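Home | Projects | Gallery | Notes | Contact

Gerketti planner: kitchen gallery

May 27, 2022

Gerketti is the motion planner we have been writing at Hustcombe since March, and it spends its days in a simulated kitchen where the rent is low. Two arms, one counter, one brown bowl. The planner's job is to get both arms to the bowl without introducing them to each other. The renders come from Tusik, our scene tool, using the overhead view that the perception code gets. 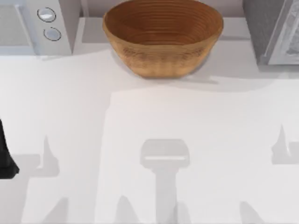

Eliécer Chambi

Shadows are the perception code's favourite food. An early build took the dark shape of a gripper on the worktop for a solid obstacle and planned a stately detour round it. Stojan Nikolovski rewrote the mask over a weekend and has been unbearable ever since. The bowl's rings gave us less bother than I'd feared, though the edge detector did go through a phase.

The log for build 481 has 909 plans in it, 33 of them refused. I have read all 33. Most come down to the left arm wanting the same bit of air as the right one, and neither being brought up to give way.

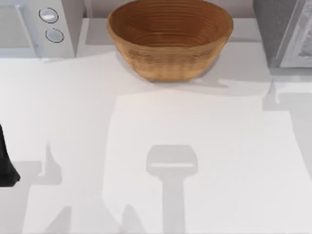

Ehlers, the arbitration module, now settles that by making one arm wait 400 milliseconds. It picks the arm by serial number. Stojan calls this a policy. Code goes up once the comments are fit to be read.

14 shares | 6 comments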